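Wie mein Roboterarm von Beispielen lernt

Hallo! Ich heiße Tiruwork Tamiru, und mein Beruf klingt erst mal ein bisschen komisch: Ich mache einem Roboter Sachen vor. Den ganzen Tag lang!

Vielleicht kennst du das vom Schleifebinden. Jemand hat es dir gezeigt, du hast es probiert, es ging schief, dann hast du noch mal zugeschaut. Ein Buch über Schleifen hätte dir wahrscheinlich wenig geholfen. Beim Roboter ist es ähnlich. Ich könnte ihm jede kleine Bewegung einzeln aufschreiben, aber dann müsste der Schwamm immer ganz genau an derselben Stelle liegen. Einen Fingerbreit daneben, und schwupps, greift er in die Luft.

Also sammeln wir Beispiele. Unser Lernprogramm heißt Sketen (den Namen hat sich Kalkidan ausgedacht, fragt mich nicht, was er bedeutet). Ich steuere den Arm mit zwei Griffen und führe ihn zu einem Ding auf dem Tisch, dann macht der Greifer zu, hebt an, legt ab. Fertig ist ein Beispiel. Sketen merkt sich dabei zwei Sachen: was die kleine Kamera am Handgelenk des Roboters gesehen hat und wie sich der Arm in dem Moment bewegt hat. Bild und Bewegung gehören zusammen, so wie bei Vokabelkarten die Vorderseite und die Rückseite.

An einem guten Tag schaffe ich 90 Beispiele. An einem schlechten 70, und dann tun mir abends die Daumen weh.

Und jetzt kommt der Teil, den ich am liebsten mag: das Durcheinander! Zu Hause soll ich immer aufräumen, bei der Arbeit darf ich Unordnung machen. Wenn auf dem Tisch jedes Mal dasselbe liegen würde, dann würde Sketen nur diesen einen Tisch kennen. Deshalb nehme ich glatte Sachen und weiche Sachen, Dünnes und Dickes, und schiebe nach jeder Runde alles ein Stück weiter. Ein Schwamm lässt sich zusammendrücken, ein Stift rollt gern weg, und ein Sägeblatt ist so flach, dass man es kaum von der Tischplatte hochbekommt. (Sägeblätter fasst ihr bitte nicht an, ich ziehe dafür dicke Handschuhe an.)

Was ist mit den Beispielen, die danebengehen? Die bekommen einen Vermerk, damit das Programm sie nicht mit den gelungenen verwechselt. Neulich hatte ich 30 davon an einem einzigen Vormittag. Da hab ich erst mal einen Kakao getrunken.

So sieht der Arbeitstisch aus, wenn man mit der Kamera am Handgelenk hinunterschaut:

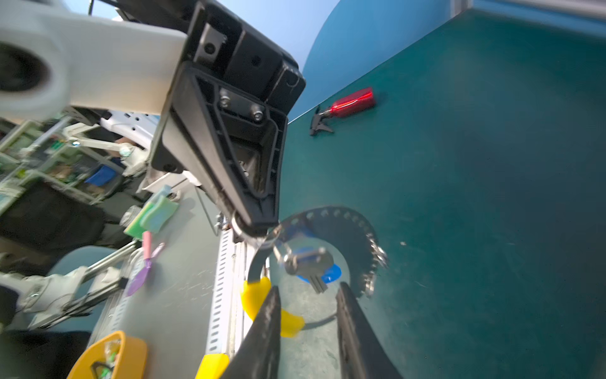 Kalkidan Kassa meint dazu, ich solle unbedingt noch schreiben, dass auch 140 Beispiele vom selben Gegenstand nicht reichen, wenn er immer gleich herum liegt, man müsse ihn zwischendurch auch mal umdrehen.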